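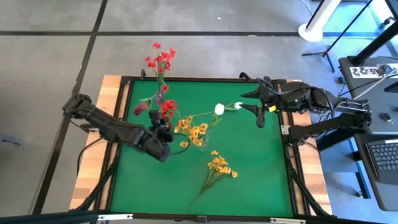
## Chapter 6: Buying and Looking After Cut Flowers

When I took my first Saturday-style job in a flower shop (I was sixteen and mostly swept up stems), the owner, Mareike Petersen, handed me a bucket of tulips and told me to make them last. That was the whole lesson! I cut them far too short, put them in the window in full sun and had a bucket of bare stalks to show her two mornings later.

So this chapter is the one I wish I'd had then. We've spent five chapters on growing things, and now we're going to cut them — which feels a bit brutal after all that care, I know.

A cut stem is still alive. It goes on drinking and breathing, and it carries on opening its buds if there's enough sugar stored in it. What it has lost is its roots, so water has to come straight up through the cut end, and anything that blocks that end (an air bubble, a squashed stem, a slimy film of bacteria) will make the head droop long before it should. Most of what florists call conditioning is simply keeping that end open.

We'll start at the wholesale market, where I'll show you how to read a box label and how tight a rose bud ought to be when you pay for it. Then we'll go back to the shop and look at knives, buckets and cold rooms. I'll be using the order book from Plaserow, a small shop I helped run for a few years, and you'll see that in one April we bought 786 stems and threw away 95 of them. Keep those two numbers in mind, as you'll need them for the costing exercise in section 6.4.

### Before you start

Find a bunch of something cheap, two clean jars and a sharp knife. Split the bunch between the jars, recut the stems in one and leave the other alone. Change nothing else, and make a note each morning of which heads have dropped. We'll come back to your notes in section 6.2.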